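Mallow Rooms: data card

Version 2, September 16, 2023

Summary

Mallow Rooms is a small collection of furnished interiors, prepared for work on recognizing household objects and the surfaces they stand on. It covers floors, desks, window coverings, potted plants and the loose items that collect on furniture during a normal day. The collection was put together by the Mallow group from rooms made available by Esunon, and it is stored in the Keskin folder layout described further down.

Version 1 came out in March and contained desks only. Version 2 adds plants, curtains and soft seating.

Contents

The release holds 900 stills. Of these, 500 have object labels and the rest are supplied without labels. There are 18 label classes. Each still has a matching text file with the same base name, including the unlabeled ones, where the text file is empty.

Plants and window coverings

Plants are labeled as two objects, the plant and the pot. The boundary is the rim of the pot. Stalks, leaves and any ties belong to the plant. Trained or woven stems are labeled as one plant, with no attempt to separate the individual stalks – the crossings are too dense for a consistent outline.

Curtains are labeled as one region per continuous run of fabric. Pleats are not separated, and differences in brightness between folds do not start a new region. Where leaves overlap a curtain, the leaves take priority. Gaps between leaves are given to the plant if they are narrower than the leaf next to them.
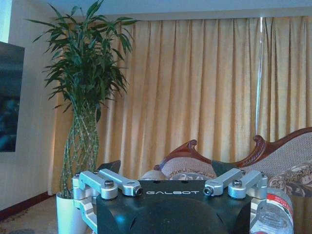 Lucky bamboo with braided stalks in a white pot, golden beige curtain behind. Classes: plant, pot, curtain.

Long narrow leaves are the most common source of disagreement between labelers. On the first pass, leaf tips against a plain wall were outlined closely and leaf tips against fabric were cut short. All plant outlines were redone for version 2 under a single rule: follow the leaf to its visible end.

Pots are often partly hidden. Label only the visible portion. Do not complete the hidden part of a cylinder or guess at the position of the base.

Desks and loose items

A desk is one object, including top, apron, legs and any fixed trim. Knobs, metal emblems and decorative lines are part of the desk and have no class of their own. The shaded space between the legs is background.

Polished tops need extra care. A reflection in the surface is labeled as desk, even when the reflected object is easy to identify. Only the object itself gets the object label. The contact line between an item and its reflection should be checked at full size before the file is saved.

Bottles are labeled with cap and wrapper included, whether standing or lying down. A bottle on its side keeps the same class as an upright one; the pose is recorded in the second field of the text file as "up" or "side".

The desk below has a dark reddish-brown glossy top, gold trim along the apron and a laurel-wreath emblem. The clear plastic bottle at the far left is recorded as "side", and its faint reflection is labeled as desk.

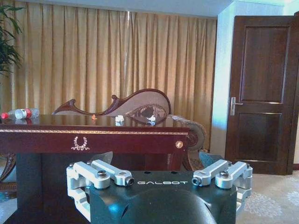 File layout

stills/ – all stills, numbered in sequence
labels/ – one text file per still
classes.txt – the 18 class names, one per line
changes.txt – differences from version 1

Class order in classes.txt is fixed. Scripts written for version 1 should read class names from the file and not from a stored list.

Known issues

Sheer fabric is not covered. Curtain and blind share one class, to be split in a later version. Very small desk items such as paper clips are unlabeled. Several text files still use the older Mundow field order, with pose before class; they are listed in changes.txt.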